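Passenger Transfer Times at Budthorpe Interchange

Project report, Transport Planning module

1. Background

Budthorpe station is served by a suburban rail line and by local buses operated by Handis. The bus stands were moved to the north side of the station in April, as the first stage of the rebuilding work. This report examines whether the move has changed the time passengers need to get from train to bus.

2. Method

Transfers were timed from the opening of the train doors to arrival at the bus stand. A total of 600 transfers were recorded, split evenly between the morning and evening peaks. Passengers who stopped at the ticket office or kiosk were left out. 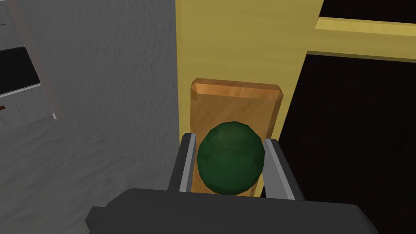
Timings were entered by hand and checked against the published train arrivals. Where the two disagreed by more than a minute, the record was removed. Walking distances were taken from the Hevora site plan, which shows the temporary footbridge but not the barriers at its northern end.

3. Results

The median transfer time was 51 seconds longer than the figure given in the operator's timetable notes. Most of the increase falls on two sections of the route:

1. The footbridge stairs, where people leaving the train meet those coming the other way.
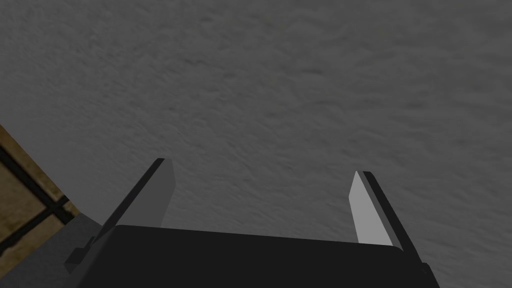 2. The crossing at the station forecourt, where the signal gives pedestrians 22 seconds in each cycle.

Evening transfers were slower than morning ones. The difference was small on the stairs and larger at the crossing - traffic leaving the car park uses the same junction.

4. Timetable effects

Handis allows a fixed margin between train arrival and bus departure. On route 24 this margin is now too short for passengers from the rear coaches. A retimed departure was tested using the Szűcs spreadsheet model. Missed connections fell, but the later departure removed most of the layover at the outer terminus.

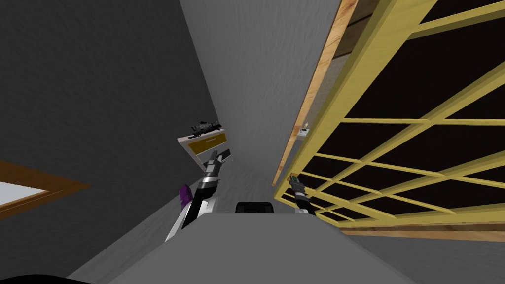

Report by Project Group 2, Transport Planning
Submitted 2023-05-07

5. Limits of the study

The survey covered dry weather only. Passengers using the lift were recorded but are too few to analyse separately. The crossing signal should be timed again once the forecourt barriers are removed.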